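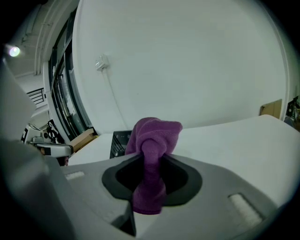
Purple cloth, mid-tangle. Little black crate behind it.

Home About Archive Odds & Ends Contact

Search this blog Type and hit enter

Can it fold a towel yet

Quick one tonight, dinner's in the oven and I've got until the timer goes.

Cloth. Still the hard one. I've been reading and nagging people about household robots since September and it always comes back to cloth. Cups, fine. Blocks, fine, blocks were fine years ago. Give the thing something soft that bunches up and twists on itself and everyone in the room goes a bit quiet.

Look at the purple one up top. Fuzzy, knotted at one end, a narrow twisty bit hanging down at the other. My six year old would grab it, shake it, done. A machine has to decide where the edge even is. Which fold is the top fold? Is that a corner or just a crease that looks like a corner? I stared at the picture a fair while and couldn't find you a corner either.

Asked Ivana Lucero, who did two years at Fostus on laundry stuff before moving over to warehouse work. Her answer was pretty blunt. Picking up is mostly solved, she reckons, and putting down neatly is miles off. They had 2,000 recorded goes at one task, person holding the gripper, moving a rag from table to bin, and the arm that learned from it was decent with that rag. Different colour, still ok. Thicker rag, back to flailing.

Deividas Navickas disagrees with her on nearly everything, so I rang him too. He's at Herkirton, shop floor side, they do workwear and linen hire. Reckons homes are the wrong place to start and I've come around to that, sort of. On his floor the overalls come down the same chute to the same bench all day. Best shift so far was 128 pieces sorted by the arm, with 17 it gave up on and a person had to fish out. The person next to it did far more than that, and chatted the whole time. But the arm did the 3 am stretch and it's hard to fill those hours.

My house is not a chute. My house has socks behind the dryer and a fitted sheet that has eaten a pillowcase.

So where am I at. Wiping a bench, probably soon. Loading a dishwasher, getting there, slowly, with plastic plates if you've any sense. Dropping clothes in a basket, yes I'd beleive that one in a home in a few years. Matching socks, folding, anything with elastic in it, no. Fitted sheets never.

Helju Baranauskienė left a comment last time asking about ironing. Helju I am begging you.

Also a correction to the vacuum post, I said the Pretham one was 125 minutes on a charge and that's the eco setting, on carpet it's a lot less. Mine dies under the couch. Fixed it in the orignal.

Timer's going. More on the dishwasher thing next week if Deividas sends his notes.

Older posts Newer posts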